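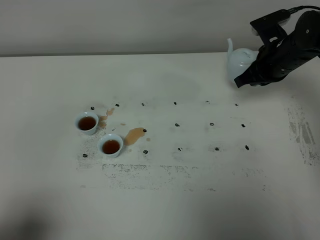

The quota was 600 pours by the end of November, and the man from Lovthorpe had told them on the phone that a pour was a pour. She wrote that down. She had worked in enough labs to know that sentences like that come back.

The job was simple to describe. You sat in the chair, you put your hands in the two handles, and the arm on the table did what your hands did, a little late. You picked up the teapot. You filled the first cup, you filled the second cup, you put the teapot down. Then you hit the pedal and the whole thing was saved, every joint angle and every picture, and you emptied the cups and started over. At Zirnden they called these demonstrations. In the contract they were called units.

She was at 212.

"Good one," said the kid at the next table, who was folding washcloths with his own pair of handles and had been cheerful since he was hired. "That looked really natural."

"There's tea on the table."

"There's always tea on the table."

She looked at it. A tan puddle to the right of the second cup, a few splashes between the cups. The cups were full, though, and the form asked only whether the cups were full. Success, yes or no. She had asked for a third box back in her first week, something like yes but you wouldn't want it in your house, and the supervisor had laughed and said the model would sort that out.

That was what they said about everything. The dots on the table, which somebody had put down for an older task and never scrubbed off: the model would learn to ignore them. The gray scuffs: same. The half second of lag, which made every operator overshoot and then yank the spout back up: the model would average it out. She had once asked how it would know which part to average out and which part to keep, and had been given a link to a talk. She watched the talk. It was mostly about money.

She ticked yes. 213.

Around noon the supervisor came through with two visitors from Tavside, who were going to buy the finished thing, or were thinking of buying it, or were thinking of buying the company. They stood behind her chair. It is hard to pour tea with a machine while people in nice coats breathe on you, and she slopped some on the way to the second cup.

"And it learns from this?" said the woman.

"From this and 2000 others like it," the supervisor said. "Scale takes care of the noise."

"So if she spills, it learns to spill?"

The supervisor smiled. "It learns the intent."

The woman looked down at the table for a while. She had a face that had sat through other people's demos. "Where's the intent stored?" she asked.

He took them to see the washcloths.

After lunch she tried an experiment of her own, which she was not paid for. She poured slowly. She brought the spout down close before she tipped it, waited for the lag to catch up, tipped, waited, leveled off, waited, and only then moved across. It took more than twice as long as her usual and it left nothing on the table at all. She did it again. She did ten of them, wiping down first each time so she could be sure, and by the last her shoulders hurt and she was, to her annoyance, proud.

The message came before she had finished her coffee. It was from the pipeline, which signed itself Ivanov after the building it ran in. Ten units rejected. Reason: duration out of range. Please perform the task at a natural pace.

She took it to the supervisor's desk on her laptop and turned the screen around.

"Yeah, it filters outliers," he said.

"These are the only clean ones."

"Right, but they're slow. If we leave them in, the policy gets hesitant. It stops over the cup and just kind of hangs there."

"Maybe it should hang there."

"Customers hate it."

"Do they like tea on the floor?"

He rubbed his eyes. He wasn't a bad man and he had his own number to hit, which she had seen once on his whiteboard, 900 with a box drawn around it and no word saying 900 of what. "Look," he said. "Is there a field for spills?"

"No."

"Then as far as the data goes there aren't any."

She waited for him to hear it. He was already looking at his other screen.

Back at the table the cups had gone lukewarm. She emptied them and refilled the pot from the big flask, and left the old puddle where it was, a rag being one more minute each time and the minutes being hers. Then she sat down and put her hands in the handles. The arm gave its small shudder as it found her — she had stopped noticing that in the second week, and noticed it now.

She poured at a natural pace. Both cups came up full and brown, and a thin line of tea ran between them where the spout had crossed.

Success, yes or no. The kid at the next table had dropped a washcloth and was trying to pinch it up by the corner, over and over, with the pedal already down.

She opened the comments box, the one that got stripped out before training, and typed: spilled again. She put in the time and how much, as best she could judge it. Then she ticked yes and reached for the pot.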